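About Wendunik

Wendunik is a small workshop in Podenach where people teach robots to do things with their hands. Well, with our hands first. One of us takes hold of the controls, does the job slowly and properly, and the robot keeps a record of every move. Then we do it again from a slightly different starting spot, and again after that, until there is enough for the robot to learn from.

We started with 2 rented benches above a bicycle shop and a list of chores we were sure would be easy. Folding a dish towel was on that list (it took us all of November!). We are a team of 17 now, and we still keep the towel pinned up by the door.

What we do

Most of our days are spent on picking, placing, sorting and packing. A customer sends us a box of their parts and tells us what they would like done with them, and we work out how a person would do it before anyone touches a robot. Which side do you grab from? Do you slide it a little first? Where do you look? You'd be surprised how much arguing there is over that last one, and we love it.

After that comes the teaching. For some jobs we move the arm by hand, guiding it through the motion with the motors relaxed. For others we sit a few feet away with a pair of handles and drive it remotely, watching the bench and the wrist camera view together. Remote driving is harder to learn but much nicer for fiddly work, and new people usually get the feel of it in their second week. 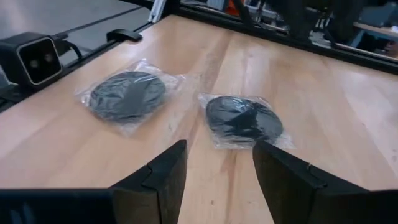
Bagged parts are a favorite of ours. Clear plastic wrinkles, shines, slides and never lies the same way twice, so you can't just tell a robot to go to one spot and close its fingers. A person driving the arm will go in low, catch a loose fold, feel that it's wrong and back out again. We keep those second tries in the recordings! A robot that has only ever been shown perfect grabs has no idea what to do after a bad one.

Our longest project so far is Pallmont, a set of bagging and unbagging tasks with 1642 recorded runs, every one of them driven by somebody on our team. We watched them all back. 925 made it into the first training set, and the others went into a folder we use for teaching new drivers what to look out for.

Who we are

Some of us came from engineering, and plenty of us didn't. We have a former upholsterer, a couple of people who used to pack orders at night, and a piano teacher who is easily our smoothest driver. Patience counts for a lot at the bench, and so does being willing to say that a run was sloppy and should be done over.

Everybody drives, including the people who write the software. The handle grips were redesigned after one of our programmers did a full morning of sorting and couldn't open her lunch.

Lu

Lu is our own recording tool, named after the noise the first version made when it started up. It lines up what the cameras saw with what the arm was doing, and lets the driver add a note right after a run while it's still fresh. We built it for ourselves and now share it with the schools we work with.

Come and try it

We open the workshop to visitors one afternoon a month, and you're welcome to take the handles for a while. Bring something small from your kitchen drawer if you like, the odder the better. Write to us through the contact page and we'll send you the next date and directions up the stairs.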